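Brellow filing cell, progress report for May
Prepared by Chrysoula Tzanetos for the Tapia fund

The arm is back in service after nine working days off, seven of which went to waiting for a wrist bearing that Tulirska had promised overnight. We replaced the bearing, recalibrated the wrist and retired the old finger pads, which had gone as shiny as a bowling ball. Spending on parts comes to $358, of which $66 was shipping. I have queried the shipping.

Ala has rewritten the maintenance sheet so that pads are checked every 78 hours of running time. The previous interval was "when it drops something."

Next month goes to the cabinet routine, the part of the grant we are furthest behind on. Since the repair we have logged 159 placements, and most of the trouble is in the lower compartment, where the shelf at the back leaves little room for error. The blue folder is held upright with a slight backward lean, pinched low on its right side, and Ala wants that grip point moved toward the middle before we sign off on the routine. I have asked for two more weeks and one more set of pads.

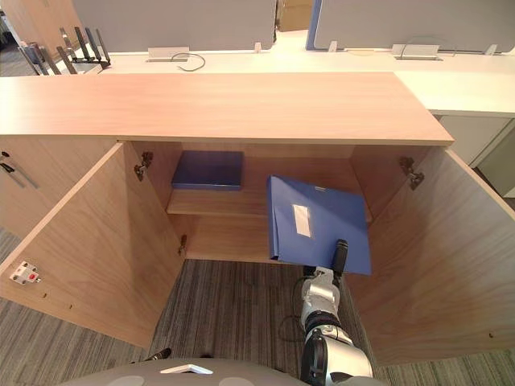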